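Home & Kitchen Notes
October
By the Flovville newsletter desk
4 min read

I have been trying to get on top of fruit. It sounds a silly thing to need getting on top of, but if you've ever reached to the back of the bowl and put a finger straight through a satsuma, you'll know what I mean. We get through a lot of it in our house and for years it all went in one big bowl on the side, apples at the bottom, bananas on top, and whatever came home on Friday balanced round the edges until it rolled off behind the toaster.

So this month I've been doing it differently. Anything small or squashy goes in a basket with holes in the sides, and citrus stays in a bag. That's really the whole system! I was a bit sniffy about the plastic basket to begin with (I had my eye on a lovely wicker one in Ulness, until I saw the price) but the holes let the air through, and it rinses clean under the tap when a grape has gone off in the corner and glued itself down. You can't do that with wicker. I did once try.

Grapes I leave unwashed until somebody wants them. I used to wash the lot as soon as I got in, feeling very organised, and then they'd be furry by midweek. Same goes for anything that comes on a stem - leave it on the stem, leaves and all if it has them, and pull off what you need.

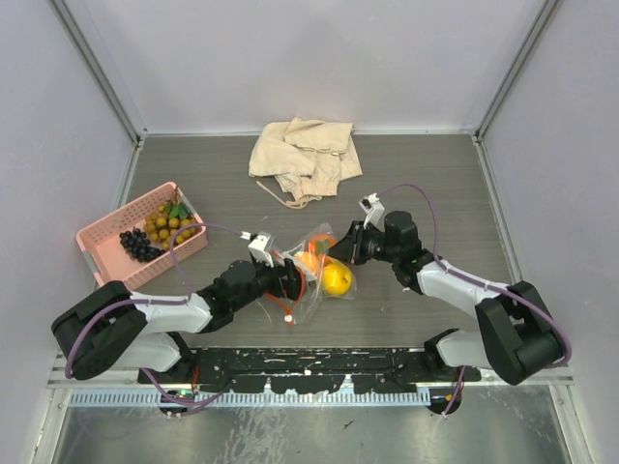
Dark grapes and little yellow-green fruits in the pink basket, citrus in its plastic bag.

The bag was the bigger surprise. I'd always tipped oranges out the minute I got them home, but if you leave the neck open they seem quite happy where they are, and you can carry the whole lot to the table in one go. A drawstring is much nicer than a knot, too. I have lost whole minutes of my life picking at knots with a fork. Do have a feel through them every couple of days though, as one soft orange will take its neighbours with it. Mine get looked over when I'm waiting for the kettle.

If I've got more than 600 g of grapes I split them between two baskets so the bottom ones don't get crushed. A reader wrote in after the last newsletter asking about the fridge, and I'd say yes for grapes and lemons if you've the room, but bring them out a bit before you eat them. Cold grapes are lovely in August and make my teeth ache the rest of the year.

The other half of the job is keeping the table clear, and there I'm hopeless. Clothes are the worst. Drawstring trousers on their way to the ironing pile will stop off at any flat surface they pass, and I'm as guilty as the rest of the family. I've started doing a quick sweep before the shopping comes in - clothes off, post off, then baskets down. It takes less time than moaning about it.

Next month it's root veg and the cupboard under the stairs, so if you've a good way of storing carrots, please send it in. I've still got half a sack of potatoes to find a home for.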